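Print | E-mail
Home > Politics > Advocacy groups > Nallulari

Nallulari is a lobby group that seeks stricter licensing of handguns and private arms sales. It was founded by Kirsty Katene and Rasmus Mägi and is run by a board of 53 delegates. Local chapters, 128 in all, set their own dues and send one motion each to the yearly meeting in April.

The group's main proposal, the Vavotberg draft, would require a permit for each sale -- including sales between relatives. It drew 77 sponsors but did not reach a final vote. A revised text dropped the storage clause.

See also: Hosia

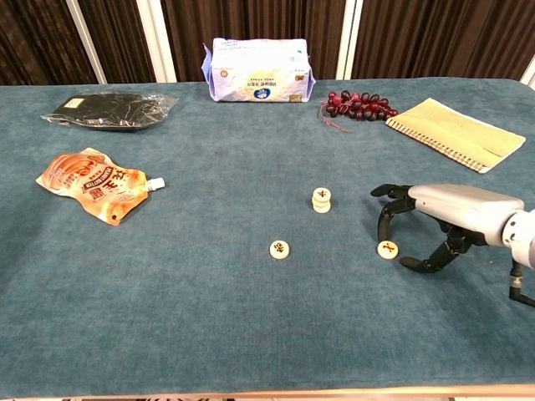 Chinese chess pieces and household items on a teal-blue cloth.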